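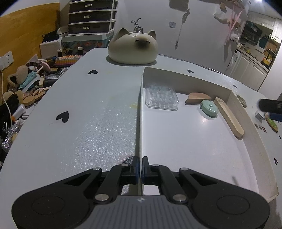 Black hearts on a pale round tabletop.

Plistby Open Studio: Frequently Asked Questions
Last updated 4/24/25

What is the Open Studio?
A big shared room where you can bring a tired piece of furniture and give it a second life! We have 3,298 square feet of floor, good daylight on the Iltell Street side, and shelves full of paint, stencils, sandpaper and odd knobs. Didier Jacquet opened it after years of refinishing chairs in his garage, and he still teaches most of the beginner evenings.

I've never painted furniture before. Can I come?
Please do! Most people start with a stool or a nightstand, and by the end of the evening they're already planning the dresser. Take the beginner evening first. It covers cleaning, sanding, priming and how much paint to load on a brush (less than you think).

What should I bring?
Your piece, old clothes and closed shoes. If you're replacing hardware, bring one of the old screws so we can match the size. Brushes, rollers, drop cloths and dust masks are all in the room.

How big a piece can I bring?
If it fits through a standard door and two people can carry it, it's fine. For wardrobes, write to us first and we'll save you a spot in the back bay.

Can I leave my project overnight?
Yes, up to two weeks, on the tagged racks. Write your name and phone number on the tag - pencil, please, markers bleed through onto the wood. After two weeks we call you.

Which paint do you recommend?
For most indoor pieces, a water-based satin. It levels nicely and washes up with soap. Chalk-style paint is lovely on carved legs and drawer fronts but needs a topcoat on anything that gets cups and plates put on it.

Do decals and stickers hold up on a tabletop?
They can hold up really well, and they're such a fun way to finish a plain top! Let the paint harden for a full week, wipe it with a damp cloth, let it dry, then press each decal down from the middle outward. Two thin coats of clear water-based varnish over everything will keep the edges from lifting. Test one decal on a scrap first, as some inks run under varnish.

My piece might have old lead paint. What now?
Don't sand it, and don't bring it in until you've tested it. If the test is positive, we can't work on it here, but we'll gladly talk you through your options by phone.

Do you take donations?
We love them! Solid wood and metal pieces are welcome, even with missing parts. We can't take mattresses, upholstery or anything with live woodworm. Last year 264 donated pieces went back out the door in new colors.

What happens in June?
The Jireš Chair Fair! Everyone paints one chair, any style, and we line them up along the sidewalk for the afternoon. Chairs need to be here and dry the evening before. Sign up at the front desk, and ask to see the photo album while you're there - the green rocking chair on page one is worth the trip.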